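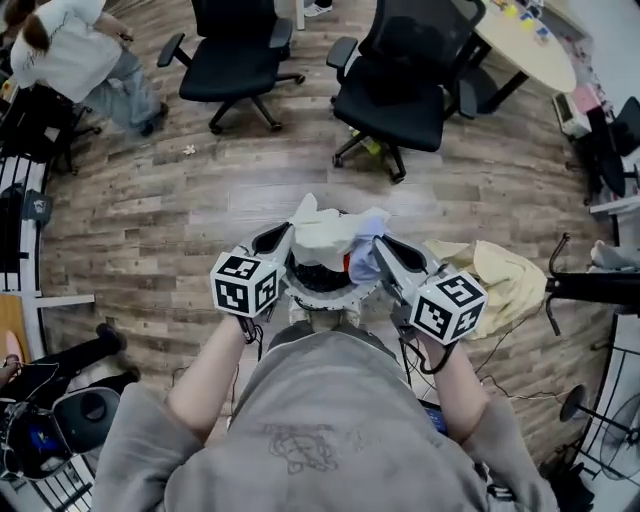
Fondale is a pair of hand-held grippers you can build on a kitchen table or, as we do, in a shared workshop, plus the recordings we make with them. You hold one in each hand and do an ordinary chore, and the motion gets saved for a robot arm to learn from later. The marker cubes sit at the back of each gripper, just above the wrist, so leave that spot clear when you route your cables! Our favourite chore so far is clothes in a round container on the floor, because cloth never crumples the same way twice and it's great fun to work with.

## What's in the box

- `forton/` – printable parts for the gripper body, version 3
- `mercado/` – cloth recordings, 60 of them
- `palovton/` – scripts for lining up the left and right hands

Each recording has 2 video streams, one per gripper. Ro-un Kang drew the finger pads and has redone them 4 times since December. The current ones print beautifully, even on our grumpy old machine.
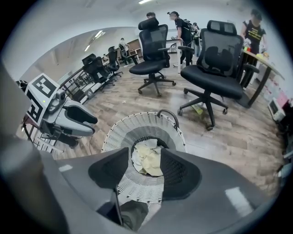 *Gripper view: woven basket with a pale yellow cloth inside, second gripper on its stand at the left.*

## Known gaps

Light colours are over-represented, and we'd love more dark fabric. Other people wander about in the background, so expect chairs, legs and bags in view. Left-handed sessions are missing for now.

## Joining in

Parts list and wiring notes are in `forton/docs`. If you build a pair, please send your changes to Eun-ji Chae, who merges everything and really does read every message.

Last updated 10th March

4 comments · 3 shares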